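Somebody Has to Look After the Fake Kitchen Too

I look after a robot cell that doesn't have a floor you could drop a wrench on. It's a simulated kitchen with an arm in it, it lives on a workstation called Bellis, and for most of last year I was mildly embarrassed to tell people it took up my mornings. You babysit a video game, my brother-in-law said. Well, sort of! But I came to this from eleven years of fixing real cells, the kind with fences and grease, and I've ended up with a strong opinion that I'd like to get off my chest: a simulated cell needs looking after in almost exactly the same way, and most places that run one don't do it.

The usual attitude goes like this. Nothing wears out, nothing gets bumped, and if something looks wrong you hit reset and it's all back where it was. I believed that for maybe three weeks. Then in May we had a run where the arm kept stopping short of the refrigerator door, every single time, by the width of a thumb. The people training on it blamed the policy. They spent days on it (I'm being polite about how many). What had really happened was that somebody had nudged the base of the robot in the scene file to get a prettier view for a slide, saved it, and gone home. On a real floor there'd have been scuff marks and four loose bolts. In the file there was one changed number, and it looked as comfortable there as the old one had.

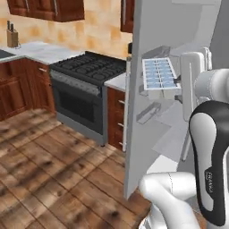 The arm at the open refrigerator door, with the gas range across the kitchen.

So now I have a setup sheet, and it's on paper, and yes, people tease me about it. It has 26 lines. I start with the base position and work outward: base, joint limits, home pose, gripper opening, then the cameras, then the furniture. That order comes straight from my old job at Stellon, where we'd never touch the tooling until we knew the pedestal was sitting where the drawing said it was. If the base is off, everything you measure after it is off too, and you'll cheerfully "correct" ten good things to match one bad one.

Doors come next. I swing every hinged thing in the kitchen to its stop and back, by hand (well, by slider), and I watch what the shelves do on the way. Refrigerator doors are the worst. A door with bins and trays on the inside is a big moving object with smaller objects riding on it, and each of those has its own idea of how it's attached. When one of them has been fastened badly it may sit perfectly still until the door moves fast, and then it goes off like a champagne cork. I've seen an ice tray leave the building. You laugh, and then you remember that the run was going to be used for something.

I'd rather spend ten minutes swinging doors than one afternoon reading logs, and I think anyone who has done both would agree with me.

Now the wrist camera, which is where I get worked up. People treat the view from the hand as if it were handed down on stone tablets. It's a mount! Somebody chose where it sits and how far it's tilted, and if it were a real camera on a real bracket you'd put thread locker on the screws and a paint mark across the heads so you could tell at a glance if they'd turned. I do the nearest thing I can. I park the arm at home, look at how much of the palm shows along the bottom edge and where the two fingers come in, and lay that over a saved reference. 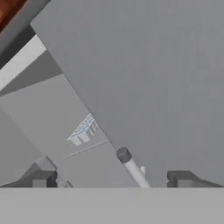 If the fingers have crept even a little, I stop there and find out who touched the mount. I'm not angry about it — people have reasons, and half the time it's a new version of the arm model that came in with its wrist link defined slightly differently. But a learned policy gets very attached to where its own fingers are in the picture. Shift them and it behaves like me in a borrowed car, reaching for a gear stick that's two inches over.

The other thing I check on the fingers is the pads, and specifically the friction on them. On a real gripper the pads glaze over and you swap them, and there's a little bag of spares taped inside the cabinet door. In the simulator they never glaze, which sounds wonderful until you work out that somebody can set them to be as grippy as flypaper and no one will notice, because everything gets picked up and everyone's happy. I once inherited a scene where the fingers could have held a wet bar of soap upside down through an earthquake. It made beautiful videos. It was useless for us, and it had been that way for 375 saved episodes before I got there.

That's the real trouble with a cell that can't break. A broken machine tells on itself. It squeals, it drips, it faults out at three in the afternoon with the supervisor watching. A simulated one just carries on being slightly wrong, with lovely lighting.

Lợi Võ, who shares the mornings with me, came from the graphics side and had never held a feeler gauge in his life when we started. We argued a lot. His line was that all of this ought to be automated, that a script could compare the scene with a known good copy in a couple of seconds and I could go get a coffee. He was right about a good part of it, and he wrote the script, and it's very good. It caught the next base shift before I'd sat down. What I held out for was that somebody still looks, every morning, with their own eyes, at the whole arm in the whole room from a couple of different places. 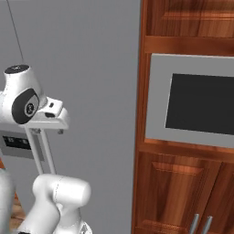 Head unit, bracket and arm with the built-in microwave behind.

The reason I dug in is cables and brackets. Scripts compare numbers, and the numbers for a bracket can match perfectly while the bracket itself makes no sense for where the arm is about to go. I want to see the clearance. I want to run the arm through its biggest sweep and watch the gap between the elbow and whatever's hanging nearby. Plenty of simulated cells have parts that are there for looks only, with no collision turned on, and the arm will pass through them like a ghost through a pantry. Fine if you know it. If you're ever planning to copy those motions onto a real arm, you'd better know it, and you'd better have it written down next to the name of the part.

So that's another column on my sheet: solid or show. Lợi calls it the haunted list. Every item in the kitchen gets one word, and when the room gets swapped for a different layout the column gets filled in again from the top. It's dull work. I put the radio on.

Counter edges get extra time. We have a lot of tasks where things sit near an edge, and an edge is where sloppy collision shapes show themselves. The thing you see might be a nice thin slab while the thing the fingers feel is a fat box that sticks out past it, so the gripper stops in what looks like empty air, and then some poor student writes a whole paragraph on the arm's hesitation. I bring the fingers down slowly beside the edge, first on one side and then the other, and write down where contact starts. Cylinders and anything with a loop or strap get the same treatment, as a strap is exactly the kind of skinny part that gets a lazy shape. 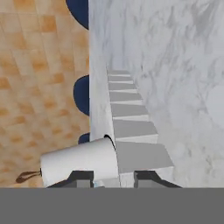
Looking down past the open fingers at the edge of the marble and the checkered tile.

I know what the objection is, as I've heard it in every meeting: this costs time, and the whole point of a simulator is that it's cheap. We talked to the folks at Branar, who run a much bigger setup than ours, and their answer to a bad scene is to throw out the batch and generate another. If you've got the machines for it, I suppose you can. My worry is that you have to know the batch was bad. When Lợi and I went back through our own archive with the sheet in hand, we pulled 2,289 episodes that had something off about the cell, and not one had been flagged by the people who used them. Most of the faults were tiny. A few weren't, and I had to write an awkward email.

What I'd like to see is pretty modest. Give the simulated cell a name and a person, the way you would with a real one. Keep a logbook, one line per change, initials at the end. Ours is at Wirelar, the shared drive that everybody hates, but at least they can all get to it. When you change the wrist mount, write down the old value before you type the new one. Freeze the scene during a run, and I mean freeze it, with the file locked, so a person in a hurry with a slide to make has to come and ask. And let the maintenance people in the door! Shops are full of technicians who can spot a bad mount from across the room, and I've met exactly 7 who've ever been shown a simulator. I showed one of my old crew ours over lunch. He took the mouse off me, spun the view behind the arm, and asked where the strain relief was on that cable. I didn't have an answer for him, so it's line 27 on the next printing of the sheet.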